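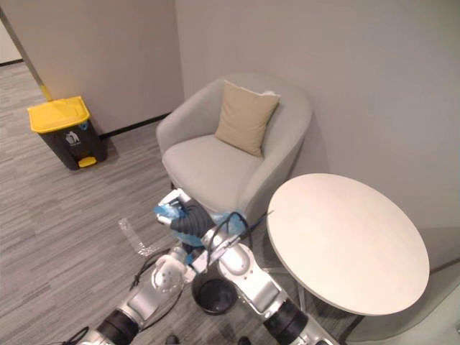

Fauteuil gris clair et table ronde à plateau blanc.

Les Confréries et la cité (broché)
Bienvenido Sison
Éditions Fuentealba, collection « Costley », 466 pages, 38 euros

Les associations religieuses laïques font-elles de la politique, et à partir de quand ? Bienvenido Sison pose la question à propos d'une ville portuaire qu'il nomme Zuvska, nom d'emprunt qui protège ses interlocuteurs, et il y répond en historien autant qu'en sociologue. Le livre reprend une thèse de doctorat, allégée de son appareil statistique mais pas de ses notes, qui occupent à elles seules une bonne partie du volume.

La première partie est consacrée aux archives. Sison a dépouillé les registres de trois confréries, procès-verbaux, listes de cotisants, correspondance avec l'évêché et la mairie. Il montre que la frontière entre secours mutuel et clientèle électorale est restée floue jusqu'à la loi municipale qui interdit aux confréries de posséder des immeubles de rapport. Le chapitre sur les enterrements est le meilleur : qui paie le cortège, qui marche devant, qui prononce l'éloge. On y comprend comment un prieur devient adjoint au maire sans jamais avoir fait campagne.

La deuxième partie repose sur environ 300 entretiens menés avec des membres actuels et d'anciens membres. L'auteur cite longuement, parfois trop. Certaines pages sont une suite d'extraits reliés par deux lignes de commentaire, et le lecteur doit faire lui-même le tri. En revanche, les propos sont toujours situés : on sait l'âge, le métier et le rang de celui qui parle, et dans quelle confrérie il est entré.

La thèse centrale tient en peu de mots. Pour Sison, l'engagement politique des confrères dépend peu de la doctrine et beaucoup du calendrier. Une procession à préparer oblige à négocier avec la police, les commerçants, les services techniques. Ces contacts répétés créent des habitudes, puis des obligations. L'argument est convaincant pour Zuvska. Il l'est moins quand l'auteur l'étend, dans le dernier chapitre, à la ville voisine de Kindar, où il n'a passé que quelques semaines et où les confréries ont été refondées récemment, sur un tout autre modèle.

On regrettera aussi que les femmes n'apparaissent vraiment qu'au chapitre six. Elles tiennent pourtant la caisse et la lingerie dans deux des trois confréries étudiées — Sison le signale lui-même en introduction — et leur rôle dans les élections internes aurait mérité un traitement à part.

L'écriture est claire, un peu sèche. Les termes techniques sont définis à leur première occurrence et repris dans un glossaire en fin de volume. L'index des lieux est complet, celui des personnes l'est moins : plusieurs prieurs cités dans le texte en sont absents. Les deux cartes sont imprimées trop petit pour qu'on y lise le nom des paroisses.

Côté fabrication, le dos est collé et l'exemplaire reçu s'ouvre mal au milieu, là où se trouvent les tableaux de cotisations. Le papier est correct. Le prix reste élevé pour un broché, et aucune édition de poche n'est annoncée.

L'ouvrage s'adresse d'abord aux étudiants et aux chercheurs en sociologie des religions. Un lecteur curieux d'histoire municipale peut commencer par les chapitres deux à quatre, qui se lisent indépendamment du reste, et laisser de côté la discussion théorique de l'introduction.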